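Januar, kurz nach sechs Uhr früh

Wieder vor dem Wecker wach. Habe mir Tee gemacht und den Prospekt von Gedbridge noch einmal gelesen, diesmal von hinten nach vorn, weil das Kleingedruckte hinten steht. Besser wird er dadurch nicht. Man verspricht mir »bis zu 100 Prozent erholsamere Nächte« durch ein Kissen, das aussieht wie ein angebissener Backstein. Was 100 Prozent erholsamer sein soll, verrät keine der 27 Seiten. Doppelt so erholsam wie was? Wie die Nacht, in der die Nachbarn ihre Waschmaschine schleudern lassen? Dann schaffe ich das auch ohne Kissen, ich muss nur warten, bis sie fertig gewaschen haben.

Trotzdem schlafe ich seit November schlecht, und das will ich hier gar nicht kleinreden. Einschlafen geht. Aber irgendwann gegen drei liege ich da und rechne. Meistens Geld, manchmal Jahre, einmal eine volle Stunde lang die Frage, ob der Schlüssel zum Fahrradkeller noch in der grauen Jacke steckt. (Er steckte nicht in der grauen Jacke.) In der Praxis hieß es, ich solle es mit »Schlafhygiene« versuchen, ein Wort, bei dem ich an Desinfektionsmittel denken muss. Ich bekam einen Zettel mit: kühles Zimmer, kein Bildschirm, kein Kaffee nach Mittag, abends kein Streit. Zu den ersten drei Punkten kann ich etwas beitragen. Für den vierten bräuchte ich die Hausverwaltung.

Das Schlaftagebuch führe ich also seit sieben Nächten, wie verlangt, und halte es für fragwürdig. Morgens soll ich eintragen, wie lange ich nachts wach war, darf aber nachts nicht auf die Uhr sehen, weil das den Schlaf stört. Ich schätze demnach etwas, das ich verschlafen oder eben nicht verschlafen habe, und aus den Schätzungen wird dann ein Mittelwert gebildet, mit einer Stelle hinter dem Komma. In jedem anderen Fach würde man darüber lachen.

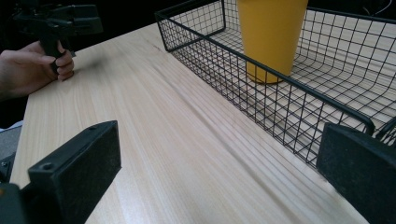

Der Tee aus Davarthorpe, den mir alle empfehlen, schmeckt nach Heu und nach nichts. Baldrian, Hopfen, Melisse, dazu ein Absatz über die Weisheit der Klöster. Ich habe ihn vier Abende getrunken und viermal um halb vier auf die Toilette gemusst, was im Absatz über die Klöster nicht erwähnt wird. Einmal bin ich danach gar nicht mehr ins Bett gegangen und habe mich an den Tisch gesetzt. Helles Holz, feine dunklere Streifen, die schräg davonlaufen und nach hinten immer enger werden, darauf kann man lange schauen, ohne an etwas Bestimmtes zu denken. Ich habe es mit den Streifen versucht wie andere mit den Schafen, und bin immerhin ruhiger geworden. Ob das nun am Holz lag, am Baldrian oder daran, dass man um diese Zeit ohnehin irgendwann müde wird, lässt sich nicht sagen. Genau deshalb misstraue ich allen, die es sagen können.

Überhaupt die Ratschläge. Seit ich den Fehler gemacht habe, im Büro davon zu erzählen, hat jeder eine Lösung. Magnesium. Kein Magnesium. Socken an, Socken aus. Das Fenster bei Minusgraden offen lassen. Eine Kollegin schwört auf Mirton, das ist ein Gerät, das Regen nachmacht, und zwar in sieben Sorten, vom Nieselregen bis zum Gewitter in den Bergen. Ich habe es mir übers Wochenende ausgeliehen. Der Nieselregen klingt wie eine undichte Leitung, und ich bin zweimal aufgestanden, um unter der Spüle nachzusehen. Das Gewitter habe ich nicht ausprobiert. Sie schläft damit seit zwei Jahren hervorragend, sagt sie, und auf meine Frage, wie sie davor geschlafen habe, sagte sie: auch gut.

Gestern dann im Buchladen das Buch von Đorđević in der Hand gehabt, das jetzt überall liegt. Die Kernthese steht auf dem Umschlag: Früher haben die Menschen in zwei Etappen geschlafen und dazwischen gelesen, gebetet oder die Nachbarn besucht. Mag sein. Es gefällt mir sogar, dann wäre ich einfach altmodisch. Nur folgt gleich im ersten Kapitel ein Programm, mit Wochenplan und einer App dazu, und da habe ich es zurückgestellt. Vielleicht leihe ich es mir irgendwann in der Bibliothek aus. Die ersten Seiten waren gar nicht schlecht geschrieben, muss ich zugeben.

Eintrag für heute: eingeschlafen vermutlich vor Mitternacht, wach vermutlich lange. Der Prospekt kommt ins Altpapier. Den Schlüssel zum Fahrradkeller muss ich noch suchen.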